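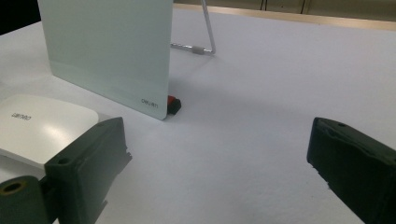

**Gernix to automate workstation reset at Skakard service centre**

Gernix announced in March that it will introduce automated handling at its Skakard service centre, where staff prepare shared desks and meeting tables for client organizations. The program, developed with integration partner Bastico, covers the sorting, placement and return of small office items, work that now takes up to 31 per cent of a shift.

Operators at Skakard are recording these tasks with hand-held grippers. The recordings will be used to train two robotic workstations, both scheduled to enter service in the Peixoto wing.

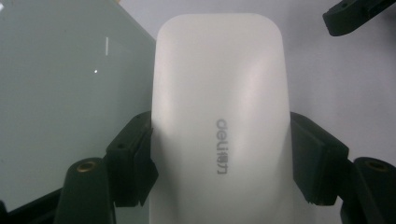 *A white deli-branded device held between the fingers of a gripper.*

"Our people know how these items need to be handled, and the program begins with that knowledge," said Carys Gethin, Director of Workplace Operations at Gernix. "They will set the standard the equipment is measured against, and they will retain the authority to stop it."

No positions will be eliminated as a result of the program. Employees now assigned to table reset will be offered paid training in workstation supervision, quality review and task recording. Those who prefer to remain in manual roles may do so, and existing rates of pay and shift premiums will be honoured in either case.

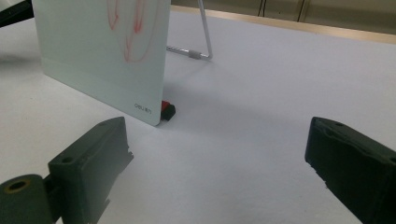
The centre's catalogue of handled items stands at 382 entries, from staplers and desk organizers to whiteboards and their accessories. Fragile goods and anything bearing confidential writing are excluded from the automated process and will continue to be handled by staff.

Gernix will review workload, ergonomics and injury reports with employee representatives after the first quarter of operation. A summary will be provided to all Skakard personnel.

**Media contact:** Workplace Operations, Gernix, Skakard service centre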